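Unit 8: Permutation Parity and the Solvable Positions of a Cube

Reading for this unit: sections 8.1 to 8.4 of the course text. Problems are at the end and are due at the start of the next lecture. Students using the Storna workbook should skip its section on notation, which numbers the faces differently from these notes.

8.1 Permutations and transpositions

A permutation of a finite set is a one-to-one map of the set onto itself. A transposition swaps two elements and leaves the rest alone. Every permutation can be written as a product of transpositions, in many ways. The number of transpositions is not fixed, but whether it is even or odd is. This is the parity of the permutation.

A cycle of length k can be written with k − 1 transpositions. A cycle of length 4 is therefore odd, and a cycle of length 3 is even. To find the parity of a longer permutation, write it in disjoint cycles, add up the values of k − 1, and take the result mod 2. Fixed points add zero.

Parity is additive under composition: even with even gives even, odd with odd gives even, and a mixed pair gives odd. The even permutations form a subgroup. The odd ones do not, as the identity is even.

8.2 Counting the pieces

The 3x3x3 cube has 8 corner pieces, 12 edge pieces and 6 centers. The centers do not move relative to each other, so we take them as the reference frame. A position is then given by four items: the permutation of the corners, the permutation of the edges, the twist of each corner (0, 1 or 2), and the flip of each edge (0 or 1).

With no restrictions this gives 8! × 12! × 3^8 × 2^12 arrangements. These are the arrangements reachable if the cube is taken apart and put back together freely.

8.3 Three constraints

A quarter turn of one face moves four corners in a 4-cycle and four edges in a 4-cycle. Both permutations are odd. After any sequence of turns, corner parity and edge parity are equal. Half of all arrangements are ruled out.

The sum of the corner twists is 0 mod 3 after any sequence of turns. This rules out two thirds of what remains. Check it by assigning twists after a turn of the front face — the changes are 1, 2, 1, 2, which add to 6.

The sum of the edge flips is 0 mod 2. The argument is the same and is left as problem 3.

Together the constraints divide the total by 2 × 3 × 2 = 12. It remains to show that every arrangement meeting all three can be reached. The proof uses commutators that produce 3-cycles of corners and of edges, and was outlined in lecture. The Eichhorn handout has the full version. Its diagrams read left to right; ours read right to left.

8.4 Consequences

Two corners cannot be exchanged with everything else fixed. One edge cannot be flipped alone. One corner cannot be twisted alone. A cube showing any of these has been assembled wrongly.

A scrambled cube does not show its parity at a glance. The cycles have to be traced piece by piece, including the pieces on the far side.

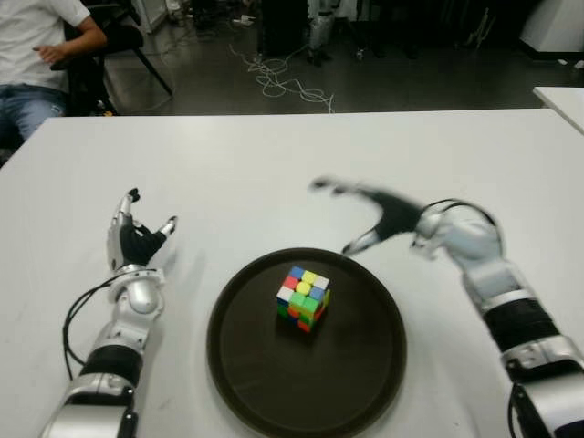
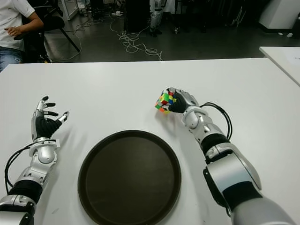
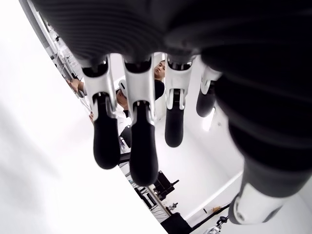 Flonura objects that the parity rule in 8.3 seems to fail for a slice move, where the middle layer turns and the corners stay put: four edges move in a 4-cycle and no corner moves at all. The answer is that a slice move also moves four centers. Once the centers are held fixed, as in 8.2, it becomes two opposite face turns and a rotation of the whole cube, and both parities come out even.

Problems

1. Find the parity of (1 4 2)(3 6)(5 8 7 9).
2. Show that a half turn of one face is even on the corners and even on the edges.
3. Prove the edge flip constraint. State which edges you count as flipped and keep to that choice.
4. Find the order of the move sequence R U, where R and U are clockwise quarter turns of the right and upper faces.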